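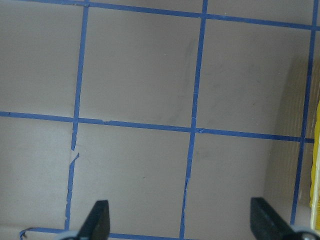 The mapping course at Devatton is the part of the spring grant I most want to tell you about, so I'm putting it first. We started with 16 adults from the Zisten and Karimi neighborhoods, and most of them had never drawn a map of anything. The question was how to teach a grid reference to people who last saw one in grade school, and the answer was to make it big enough to lean over. Blue painter's tape on a flat surface, three strips one way and three the other, gives you a grid you can put a finger in, and the cells only need to be roughly square for the idea to land. After an evening of calling out squares to each other, the group took to the printed sheets so fast that we moved the first street walk forward!

The walks themselves have gone better than I dared to hope. The aim, as you'll remember from the proposal, was a map of every street tree between the canal and the old Jaltel works, with species, trunk size and condition. As of this report we have 1357 trees entered and checked. The stretch along the canal is finished. The Zisten side is finished apart from two private courts where we're still waiting for a yes from the owners. Karimi is slower going (the streets are steep, and the older lindens have so much growth at the base that measuring them takes two people and a lot of patience).

We also found 159 empty tree pits, far more than the city list shows. Some are paved over and you have to look for the change in the stone. Tahmineh Vahidi has been matching these against the planting records and has a first list of the ones that could be replanted without digging up a pipe. I've attached it separately, and I'd love for you to look at it, even in its rough state.

Money: we are under on printing and over on measuring tapes, which wear out faster than we planned. The two nearly cancel out. We'd like to move the printing balance to a second set of calipers if you're happy with that.

What has lagged is the species key. The draft was too long to use on a sidewalk, and people kept mixing up the two maples. The new one covers the 10 species we meet most often and fits on one folded card. It goes to the walkers in September, when the leaves are still on.

Still to do before the final report: the rest of Karimi, the two courts, a second check of the trunk sizes taken in the first month, and the public map evening in the Devatton reading room. Doors open at 6:30 p.m. Please come if you can, and bring anyone who likes trees.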